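Courses > Sport and Event Management > Unit 3 Handouts

Overview | Schedule | Readings | Handouts | Contact

Unit 3: Staging a Regional Rowing Regatta
October 22, 2023
By Ekkachai Meesuk

These notes cover the bidding and planning stages. Race-day operations are in the next handout.

1. Host selection

A regional regatta is awarded to a host city or club after a bid. The bid names the course, the launch area, parking, and the person in charge of water safety. In our case study, the Dreveo Regatta, two clubs bid: Grirero and Brasen. Grirero had the better road access. Brasen had a straight 2000 m course and won the bid in August.

2. Course and distances

Senior events at Dreveo are raced over 2000 m and masters events over 1000 m. The shorter start needs its own platform and its own aligner. Students often leave the second platform out of the budget – check for it.

3. Equipment and storage

Boats arrive on trailers and need rack space near the launch. Small items such as bow numbers, spare riggers, and tools are kept in one place and signed out. Put one person in charge of the sign-out sheet.
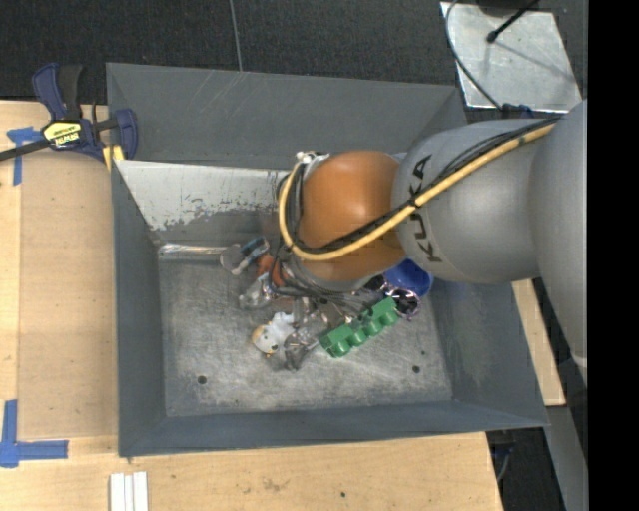

Metal bin on a wooden tabletop, with a KUKA robot arm reaching in.

4. Entries and draw

Dreveo accepts 300 crews. Entries close before the draw is made, and late scratches are filled from a waiting list. Wichai Intarasuk ran the draw and published it on the Rojanasak results page. Crews who double up need enough time between races, so the draw and the timetable are done together.

5. Spectators

Most spectators stand near the finish. Plan toilets, shade, and food there first. The bank at the start needs only a marshal and a radio.

For next class

Read the Brasen bid and write one page on its parking plan. Bring a printed copy.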